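Re: [manip-data] Cluttered bin packing, bimanual: do corded objects need their own split?
From: Carla Hakim
Date: May 15, 2022

On the Simard split, the earlier message asked:

> Your April numbers put rigid tools and corded tools in one pool.
> Is the gap between the Drirketti policy and the baseline still
> there if you pull the corded items out? Also, which views does
> the policy get?

The gap is still there, but it gets smaller. We reran the comparison with glue guns as the only graspable class, 300 evaluation trials per policy, on the Gideck cell. Training used 3,000 demonstrations in both cases, same seed, same action chunk length. The policy gets one fixed view of the cell plus the wrist view from the arm that is moving. Dropping the wrist view hurts the grasp phase and leaves the transport phase mostly unchanged.

Stills from the glue gun task:
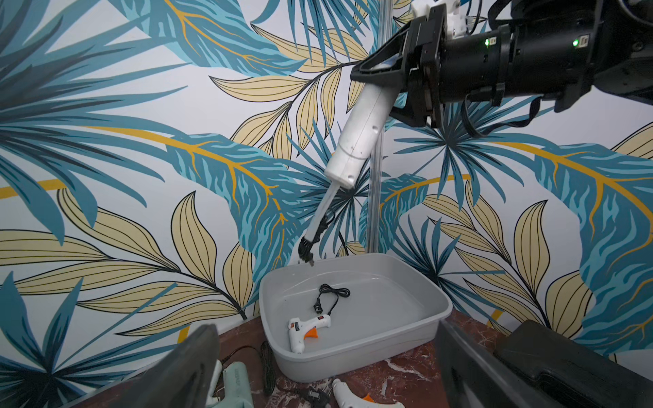
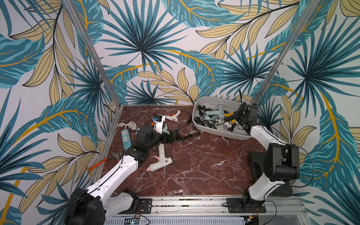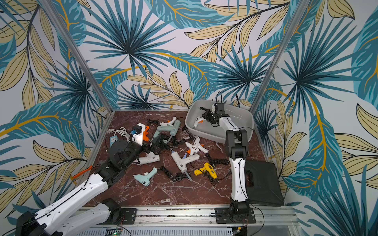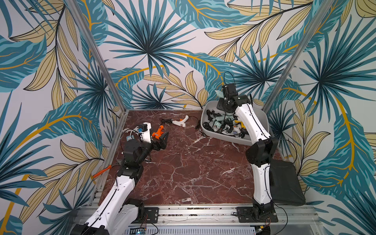
Wrist view first, then three fixed views. The gray bin is in all four.

The main failure mode is the cord. A grasp on the body can be good by every metric we log and the lift still fails when the cord is caught under a neighboring gun. We label this separately from a slip. The Harkometti labeling tool has 7 failure codes and "cord snag" is the newest one, so anything you downloaded in April has those trials filed under "other" – please pull the labels again before comparing.

Two details on setup. Both arms share the front rail and their bases stay put for the whole trial. The leaf wallpaper and the marble-pattern tabletop are part of the background set, and we hold them fixed within a split. I would not read anything about visual generalization into these results.

On your first question, I would keep the corded items as their own split. Pooled success rates hide the snag rate, and the snag rate is where the two policies differ most. Pulling the cords out entirely makes the task too easy to separate them.

I can post the per-trial table if there is interest. The config files are in the Simard repository under eval/corded.

Carla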